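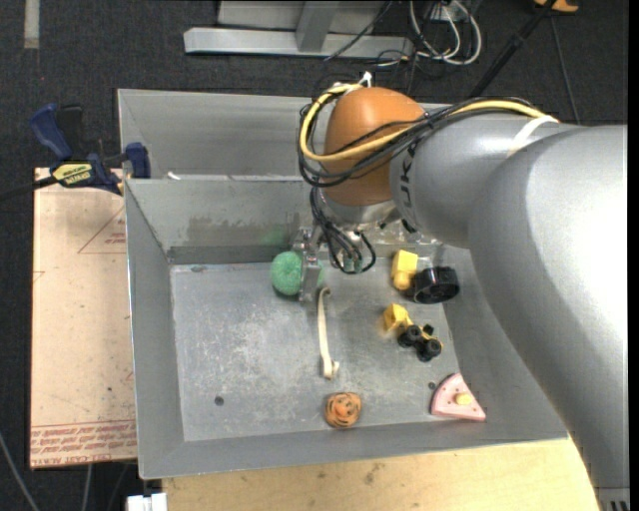 Toys in a gray metal bin, with a robot arm reaching over them.

The singer of Vorkum had already been up for five hours when the band's third album came out at midnight. She was in the kitchen of her rented house in Dondcombe, eating toast and ignoring her phone.

"I read the comments for the first record," she says. "All of them. I could still recite you the bad ones. So now I leave the phone in a drawer for a day and my sister texts the landline, which reads it out in a robot voice."

The album is called Murkley, after the street where she and the drummer shared an apartment over a dry cleaner. They wrote 15 songs there and kept nine. The building went up in 1916 and the heat worked in one room, so that was the room they recorded in.

"You can hear the pipes on the second track," she says. "The label asked if we could take them out. We said no, and they let it go."

Vorkum spent most of last year opening for Chraibi, a much bigger act, on a tour that she describes as long and mostly pleasant. The smallest room held 132 people and the largest 2168. She preferred the small one.

"In the big places I couldn't see a face past the second row. I started singing to the exit sign."

There was talk online of a falling-out between the two bands after Vorkum missed the last show. She says she had the flu.

"I was in a motel bathroom for two days. Chraibi sent soup. If that's a feud, I'd like another one."

She is less relaxed about television. Her one appearance on a late-night talk show ended with the host getting the band's name wrong twice, and she corrected him on air both times.

"My mother thought I was rude. She still brings it up. I thought I was being helpful, he had it written on a card in front of him."

She would do it again if asked, though so far the show hasn't called. The band starts its own tour in August, in rooms closer to the size she likes. She has been practicing the older songs in the garage, where the neighbor's dog joins in on anything in a minor key.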